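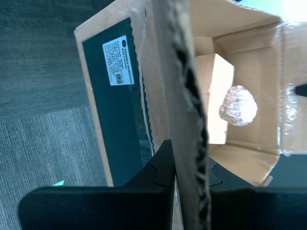

A big carton with the flaps open, dark green print on one side and a deep compartment on the other.

I went to the packaging open day at Flumska mostly for the free coffee, and I ended up staying until they swept the floor! I do love a good box. My garage is full of them (my family would like a word), so a whole building about corrugated board was always going to get me.

Endgate, the hall where they put on the demonstrations, is a 20 minute walk from the station, and the signs give up halfway. Follow the trucks.

The best stop for me was the table on torn board. When a wall rips along the top you get that ragged edge with the wavy layer showing, and I'd always figured a box like that was done for. The woman at the table said to look at the corners and the bottom first — if those are sound, trim the rip and keep going. She also had strong feelings about labels. The white one on the carton up top says FRANKA ROBOTICS and Made in Germany, and she'd want an old label like that covered before the box went back in the mail. I've been guilty of mailing birthday presents with two old labels still on, so I kept quiet.

Next door, Hämäläinen had a stand of cardboard inserts, all folded, no glue. I tried one and got it wrong twice. A kid next to me did it in one go, thanks very much.

The Bison line was the loud part. You stand behind a yellow rail and sheets come past faster than you can follow. Ear plugs are in a bowl by the door, take some.

Entry was free and lunch was 2 dollars for soup and a roll. They're running it again in December, and I'd get there early, the tour groups fill up fast and I missed the first one.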